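Jullness Desk Notes: README

Jullness is a small collection of notes and pictures about putting a desk in order. We started it in Privuvthorpe because the shared study room there had always the same problem: pens and pencils all over the table, and no place where they belong. The text is written by Ayten Polat and corrected by Leonor Neves. Remaining mistakes in English are mine (A. P.).

What is inside

notes/ has 9 short texts, one for each kind of desk item. The text on pencils is the longest.
pictures/ has the photos that go with the notes.
words.txt is a list of item names in English, Turkish and Portuguese. Zübeyde Kahraman checked the Turkish part.

How we put away pencils

We use a small cup and not a long box. Pencils go in with the eraser up, so the eraser stays clean and the point does not touch the hand. Pencils of one color stay together in one cup.

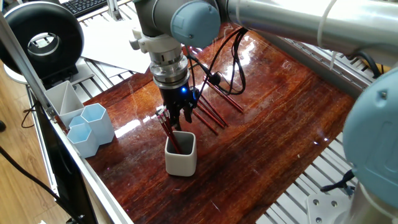
A low cup becomes unstable if it is too full. In our notes the limit is 10 pencils for a cup of ceramic, and fewer for a plastic one. Very short pencils go in a separate dish, otherwise they are lost at the bottom.

Varnished tables need some care too. Please lift the cup when you move it, do not push it. Graphite dust comes off with a soft dry cloth.

Known problems

Notes 2 and 5 repeat each other in the part on paper clips. Recep Karabulut will join them in the next version.
The word for "ferrule" is still missing in the Portuguese list.

Use

You may copy and change the notes. Please keep the name Jullness in your copy.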